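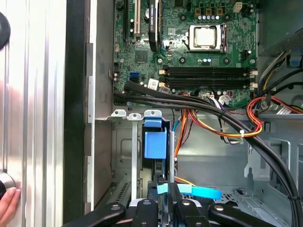
Koskela Robotics Club: minutes of the April meeting

Present: Ritva Vuorinen, Embla Lie, Aleksi Pitkänen, Golshifteh Sharifi and me, Aarne Vuorinen, taking notes again (yes, Ritva and I are related, and no, I don't get out of it that way).

We got going at 4:30, once Aleksi had found the key to the parts cupboard.

Last month's minutes
Fine with everyone, except Embla wants it noted that she did return the crimping tool. Noted!

1. The teardown project
Most of the meeting went on this one. We had the old desktop tower open on the bench, side panel off, and talked over what we want the gripper to manage by the time of the Tusa open day. Golshifteh has been writing the motion scripts in Plukine and she'd like to begin with the blue drive carrier in the bay, because it has a tab you can get two fingers on. Aleksi wanted to go straight for the memory slots and work the latches. We argued about that for a good while. I was with Aleksi at first, I'll admit, but those latches are tiny and we only have the one board, so we're going with the carrier first and the latches after that.

The cables are the real headache. There's a bundle of black ones running diagonally over the board, and then the red, orange and yellow harness looping across the middle, so anything coming down toward the bay has wires to think about. Ritva asked if we could just cut the ties and tuck everything out of the way. Embla said that would be cheating, since the whole idea is a computer the way it comes out of somebody's closet. We voted and the wires stay, 3 to 2. (Ritva would like her objection recorded. Recorded, Mom.)

Leaving the processor alone for now. Golshifteh thinks the lever on the retention bracket could be a nice project for the fall, and I'd love to see that!

2. Hands in the case
Ritva went over the rule again and I'm writing it out so it's here in black and white. The arm gets paused before you put your hand in to steady a panel or move a cable, and you say "hand in" out loud. You say "hand out" when you're done, and only then does the person at the laptop start it up again. The tower stays unplugged from the wall the whole time.

3. Test runs
Embla proposed 100 tries at the carrier before we call it ready to show anybody. Aleksi asked if 99 would do and was told it would not. We'll split them up over the next sessions, working in pairs, and everything goes in the shared log, bad tries included. Please write down where the gripper was when it missed! "Didn't work" is no use to Golshifteh.

4. Money
We have 1,000 in the account after the bake sale and the Canus grant. Ritva wants 2 spare sets of finger pads ordered, all agreed. A second tower would be great but we'd rather be given one, so ask your neighbors.

To do
Golshifteh: carrier script, first version
Aleksi: order finger pads, put the cupboard key back on its hook
Embla: set up the log
Ritva: email Tusa about table space and power outlets
Me: type this up, ask at the library for old computers

Finished at 6:10. Next meeting same time, same room, and Embla is bringing snacks.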